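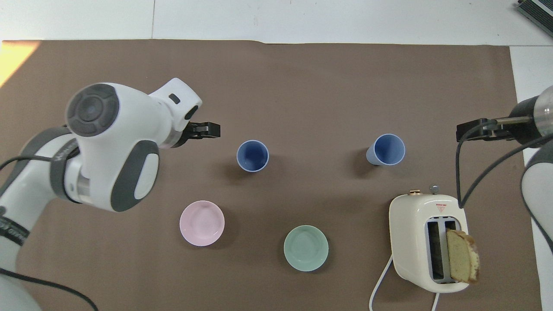
Kitchen tips I brought home from the robot open day

In November my neighbour Kaisu Niskanen took me to the open day at Dekari, where they teach robot arms to do kitchen jobs. I went for the free coffee. I came home with a page full of notes, and most of them are for people with ordinary hands. I write them here in the order I wrote them on the back of the program.

Put paper under the work

The demonstration table was white, and the people had laid a big sheet of brown paper over most of it. Teemu Tuominen, who led our group, told us that shiny white tables confuse the cameras. At home I have no cameras, but I now use brown paper when I make toast for the grandchildren. The crumbs stay on it, I fold it in the middle and shake it over the compost. One roll cost me 6 dollars and it will last the winter.

Give every thing its own space

On the robot table there were two blue cups, two small bowls and the toaster, and you could reach each of them without moving another. My own counter was never like this. I took away the bread bin, the radio and the fruit bowl, and breakfast goes quicker. Keep bowls and cups on the side where you eat, and the toaster on the side of your stronger hand.

Choose bowls in different colours

One bowl was pale pink and the other pale mint green. I do this now with my husband's porridge and mine, as his has salt and mine has not.

Mind the toaster cord

Lead the cord away from where your arms go. Mr. Partanen from our group asked what happens if an arm catches it, and Teemu said they practise with the plug out of the wall until the movement is good. For us the rule is simpler: plug in last, unplug first, and never put a fork in the slot. If a slice sits too low, unplug, wait until it is cool and use wooden tongs.

Take bread by the crust

A gripper with two fingers must not squeeze the soft part of the slice. The same is true for fresh bread and my fingers. Hold it at the top edge, lightly, and pull straight up.

If you want to go

The next open day is in spring. Groups are limited to 37 visitors and the first one starts at 4 in the afternoon. Bus 61 stops at the gate. Wear warm socks, the hall has a concrete floor. Children may come, but they must stand behind the yellow line when the arms are moving.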